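Caring for Dry and Cracked Heels

Posted in Foot Care by Inès Vasseur

Cracked heels are a common complaint, and most people who have them wait far too long before doing anything about it.

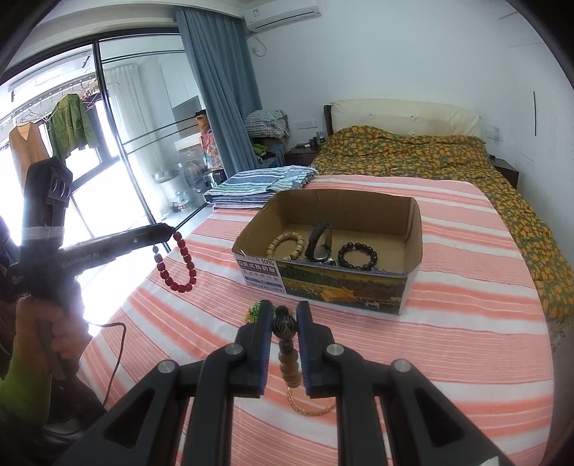 What causes the skin to split

The skin of the heel is thick and has no oil glands of its own. Long hours of standing, open-backed shoes and dry indoor air all draw moisture from it. Small cracks are mainly a nuisance. Deep ones may bleed, and walking becomes painful.

Choosing a cream

I have used two products over the past winter, Clanell and Poulain. Both contain urea, which softens hard skin. Clanell is the heavier of the two and is better suited to overnight use under cotton socks — Poulain sinks in faster and can be applied in the morning.

When to see a professional

Persons with diabetes or poor circulation should not treat cracked heels at home. A podiatrist should also be consulted if the skin is red, swollen or warm to the touch.

My notes on pumice stones and foot files will follow in April.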